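Sorting the Small Stuff: A Repairer on Trays, Tables and Lost Screws

7 July 2018

The repair shop at Junlow fixes control boards for ventilation fans and small pumps. The owner has run it for 10 years, the first three of them out of a spare bedroom. She agreed to talk about how she keeps loose parts in order, a subject she says customers never ask about and other repairers ask about all the time.

“I lost a whole afternoon once looking for one connector,” she said. “It was in my sleeve. After that I bought trays.”

She had tried drawer cabinets before that. The cabinets are still on the wall and hold stock, but she no longer works out of them. A drawer has to be opened, and once it is open it sits in the way of something else. A shallow tray can be looked into from a chair.

“People buy deep boxes and think they're getting more for their money,” she said. “Then they're digging with two fingers and bending the leads. I want a rim high enough to stop a part rolling off, and that's it.”

She prefers a white table. Thin dark wires show up well on it, and so does a dropped screw. Her first bench was dark brown and she sold it to a neighbor for the price of lunch.

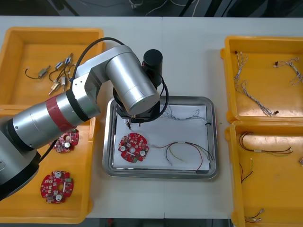 Color matters to her in the trays as well. Yellow plastic is for parts that are waiting. Steel is for the board being worked on, and only one board goes in it at a time.

“If it's in the steel tray, it's the job,” she said. “If it's in yellow, leave it alone.”

Boards and loose components get separate trays. She will put different components together for a short job, leads and all, but she doesn't let them sit on top of boards. A pointed metal end can scratch a board, and she has paid for that mistake – a pump controller for Nieminen, a dairy supplier, that had to be replaced at her own cost.

Her largest order so far came last September from Pendunitz, which sent 303 boards for checking. She did them in batches and labeled each batch on masking tape. Fluvine, a local fan installer, now sends a smaller box every month.

Asked what she would change, she said the floor. It is dark, and anything small that goes over the edge of the table takes a flashlight to find. She has priced a lighter covering but has not ordered it.

“I keep three magnets on a stick for the screws,” she said. “They don't help with brass.”

The shop takes walk-in repairs in the mornings. Boards should be brought in a bag or box, with any loose parts packed separately.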